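### 4.2 Reporting channels and delay

The second question of our study is how long a theft report waits before an officer reads it. We obtained 2,064 reports from the police departments of Tanby and Trulesmont, all of them made by residents and not by shops. In Tanby the reports are received by telephone and at the front desk. In Trulesmont, residents can also use Etik, an online form which was introduced in October.

The delay was longer for the online form, which we did not expect. A report sent through Etik was first opened after 34 hours (median), while a telephone report was opened after 19 hours. One explanation is that the form goes to a shared mailbox, and this mailbox is checked only by the day shift. The officers we interviewed in Trulesmont confirmed this practice -- they did not see it as a problem, as the amounts are usually small.

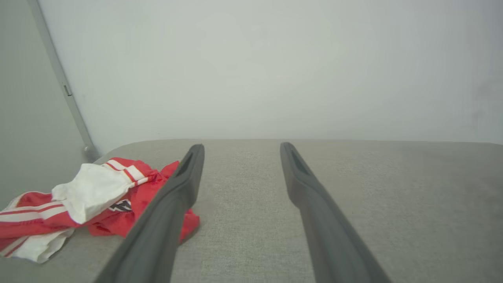

**Figure 3.** Gripper with open fingers above pale fabric.

Stolen property was coded by two readers, following the scheme of Kirui. We kept only reports with a stated value below 800 dollars, so that vehicles and most jewelry are excluded. Household textiles were a difficult category, for the reason that residents often write only "cloth" or "sheets." Pale fabric such as that in Figure 3 would be coded as "textile, light, unmarked," and property of this type is seldom returned to the owner. When the two readers did not agree, the report was read again by both of them together, and the final code was entered with a short note.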